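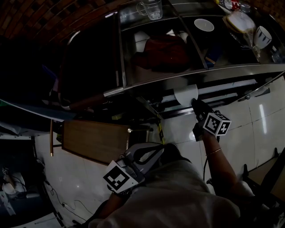

Handheld grippers: the rules I work to

September 2021

I've recorded kitchen tasks with handheld grippers since January, first for Prellow and now for Gokero. The written protocol at Gokero has 25 rules. Most are common sense, but these are the ones I see broken.

Keep the marker faces clean and flat. A lifted corner or a smear of grease will spoil the tracking, and you won't find out until processing. We lost 29 takes that way at Prellow.

Run the cable along the forearm and leave slack at the elbow. Check it before you step back.

Grip paper goods at the edge and close slowly. Don't tidy the counter between takes unless the task sheet says to. A lived-in kitchen is the whole point of going to people's homes.

If one hand has no job, hold that gripper low and still. Don't put it down mid-take.

Log every failed grasp. My last batch was 257 takes with nearly all of them kept, and the failures stayed in, labelled by colour code.

I still disagree with rule 9, on rest breaks. It should be stricter.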